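To: cledau-welcome list
Date: March 28, 2018
Subject: Re: swimming passes for new arrivals - who signs?

Quick reply, on my way out, sorry for typos.

Yes the passes are still going. No, people don't need their full papers first. The letter from the housing office is enough, or the appointment slip if the letter hasn't come. If the front desk at Cledau says different ask them to look in the green folder, it's all in there, page 2.

> Can someone tell me how the pool passes work now? I took a family of
> four down to the Cledau centre and was told the scheme had closed in
> November and they'd have to pay full price. They were very nice about
> it but the kids had their towels with them and we had to go home again.
> Also is it only swimming? The dad would much rather play football.
> And do the children need a pass each or do they go on the parents'?

Scheme didn't close. What ended in November was the old paper card, the yellow one. Replaced by the plastic one from Provano, same thing, same rights. I think the desk staff got the first half of that message and not the second. Will ring them again. Please go back with the family, and go before 9 if you can as the manager is in then and knows the rules.

Not only swimming. Gym, the indoor courts, and the football on the pitch behind Moon Street. Football doesn't need a pass at all, just turn up with shoes. Mixed crowd, lots of locals, which is rather the point. Dad will be fine with no English, they mostly shout and wave anyway.

Children under 3 free, no card. Over that, one card each, but a parent can sign for all of them on teh same form.

Women's swim hour: still happening, but at the Hitumis pool and not Cledau. Blinds down, female lifeguard. Somebody asked about bus fares for that, we can refund tickets, keep the ticket.

Numbers, for those who asked: 148 cards given out so far. Don't know how many get used, the centres don't tell us. Would like to know. If you go with people regularly drop me a line on what they think, good or bad.

Still short of swimming costumes in adult sizes and football boots, any size. Clean please. Leave at the Hitumis desk marked "passes".

More when Ive spoken to Cledau.

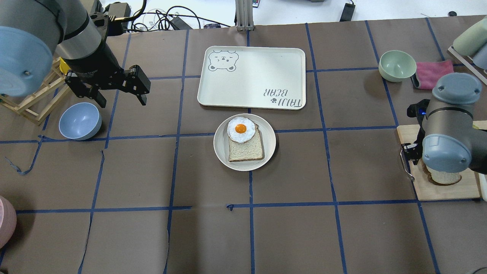
Fried egg on bread, cream plate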